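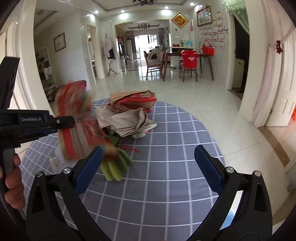

When does the new cardboard pickup start?
First week of May for most of town. Streets north of Tanon Road get it later in the month.

Residents have been asking for weeks and now there is a date. The town is moving boxes and paper out of the mixed bin and into a separate pickup, every other week, starting in May. Trucks roll at 9 in the morning so stuff needs to be at the curb before then. Not the night before if rain is expected, wet cardboard gets rejected at the Tumis sorting yard and the town pays for the rejected load.

Hauler is Ó Briain, same company that does the glass. They won the contract over Jililau, which had the lower bid but wanted a three year lock-in. Council vote was close and went late.

Roughly 3000 households are covered. Another 451 in apartment buildings are not, at least for now. Those stay with the shared dumpsters untill the building owners sign on.

"We had people driving across town to drop off boxes, and then the drop-off was full by noon," said Úna Mulcahy, who runs the recycling desk at town hall. "So they drove home with them again."

The drop-off behind the fire station stays open through the summer. After that, no decision yet.

Cost: no change on the bill this year. Next year's rate gets set in the fall budget. Mulcahy would not guess at a number.

Bins are free, one per address. The first 400 are already at town hall, bring a water bill or something else with the address on it. Rest will be delivered by truck. Second bin is extra, price not posted as of this afternoon.

Boxes should be flattened. Tape and labels can stay on. Colored printing is fine too, cereal boxes, toy boxes, all of it.

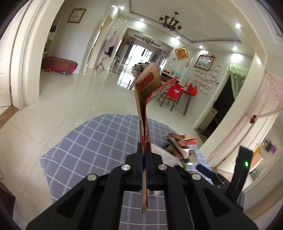

What stays out of the bin
Pizza boxes with grease on them. Milk and juice cartons. Paper cups, tissue, anything with foam stuck to it. Shredded paper goes in a closed paper bag or it blows all over teh street.

Missed pickups, call the recycling desk before 4 p.m., not the hauler. Street list is posted in the lobby at town hall and should be on the town site by tonight.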